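Questions and answers about our terrazzo and stone floors

Boiko Floor Care, Sellwood workshop
Last updated Mar 2, 2023

I am Orysia Symonenko and I clean, repair and polish hard floors in private houses and small shops. I wrote these answers because customers ask me the same things by telephone, and it is easier to read them in peace before we speak. English is my third language, so if some answer is not clear, please write to me and I will put it better.

What is terrazzo?

Terrazzo is a mix of stone chips and a binder. The binder is cement in old floors and very often resin in newer ones. After it becomes hard, it is ground flat and then polished, so that you see the cut faces of the chips. Old houses have it mostly in the hall and on the stairs.

How do I know if my surface is real terrazzo or only a pattern?

Look for a place where the same group of chips comes back. In a printed surface the drawing repeats after some distance, and in real terrazzo it never does. Then look at an edge, for example under a door threshold. Real chips go down into the thickness. Printed terrazzo is sold as vinyl, wallpaper, tile and board, and I have nothing against it, but it must never be ground. A customer once asked me to sand a scratch out of a printed tile, and I had to refuse the work.

The colours can also be a sign, although a weak one. Black, mustard yellow and pale pink together on an off-white ground is a fashion of recent years, and I have not met it in a cement floor from before the war.

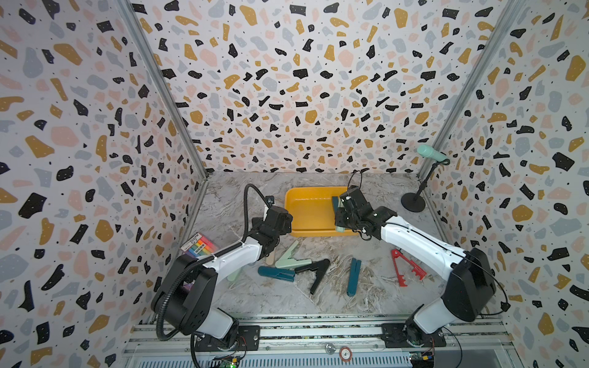 Can I wash the floor with vinegar?

No, please do not. Vinegar is an acid, and marble, limestone and cement do not tolerate it. The surface becomes dull in the places where the liquid stood. Lemon juice, cola and many bathroom cleaners do the same. For weekly washing use warm water and a small amount of neutral soap. I use Tultemum, one capful in a bucket, but any cleaner which says "pH neutral" will do.

How often should I wash it?

A hall where people come in with outdoor shoes, once a week. A bedroom, when you see that it needs it. More important than washing is to sweep, because sand under the shoes scratches more than anything else. Put one mat outside the door and one inside, and shake them out often.

What about steam mops?

I advise against them. The steam goes into small cracks and joints and can lift the sealer. On a resin floor the heat may leave a white cloud, and I cannot always take it out.

I have a dull ring from a glass. Can it be removed?

In most cases yes. Such a ring is not a stain, it is a place where the polish was eaten by acid. On marble I use polishing powder with a wet felt pad and work in small circles. You may try this yourself in a corner first. If you feel an edge with your fingernail, the damage is deeper and powder alone will not help.

And oil, coffee or rust?

Oil: cover it with a thick paste of baking soda and water, put cling film over it, leave it overnight and sweep it away when it is dry. You may need to repeat this.

Coffee and tea: the same paste, but with a little hydrogen peroxide in place of the water. Do not use peroxide on black or dark green stone, it can make it lighter.

Rust: call me. The rust removers from the supermarket are nearly all acids.

Which tools should I keep at home?

You do not need many. I would have a soft broom, a flat microfibre mop, two buckets, a plastic scraper and a white pad. For dried paint or glue take a scraper with a long handle, so that you can hold it low and flat to the floor.
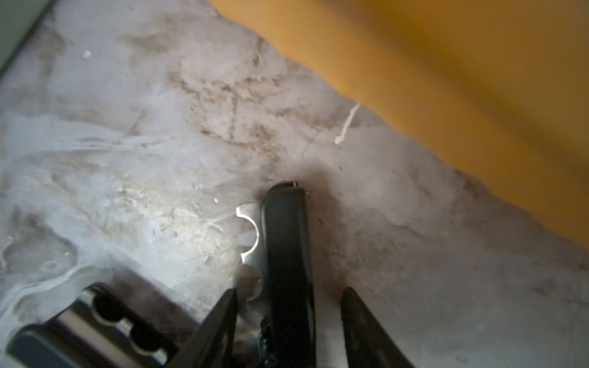
Hold it with both hands and push slowly away from you. If the paint does not move, lay a warm damp cloth on it for ten minutes and try again, and only after that think about a solvent. Metal blades I do not recommend to a beginner, as one wrong angle leaves a line which can be seen from the other side of the room.

Does the floor need a sealer?

Cement terrazzo and marble, yes. Resin terrazzo usually not. To test, put a spoon of water on a clean place and wait ten minutes. If a dark spot appears under the water, the sealer has gone. I use Flelteo, which goes into the stone and does not make a film on top. It does not change the colour, and it does not make the floor shiny either, so please do not expect this from it.

How much does it cost?

A visit to inspect costs £119, and I take it off the bill if you order the work. To clean and seal a normal hall is £200. To grind, fill and polish a ground floor usually comes to £930, and to £1,000 if the stairs are included. I will give you a written price before I begin, and it will not change unless we agree on it together.

Is there a lot of dust?

Less than people fear. I grind wet, so there is grey slurry and not dust, and I collect it with a vacuum. It must never go down the drain, because the cement in it becomes hard in the pipe. I cover the skirting boards and the lower part of the walls with film.

When can you come?

For cleaning and sealing, normally within three weeks. Larger works I prefer to do before October, when windows can stay open and the sealer dries well. Please move the furniture out before I come, and tell me if there is underfloor heating, as it has to be turned off the evening before.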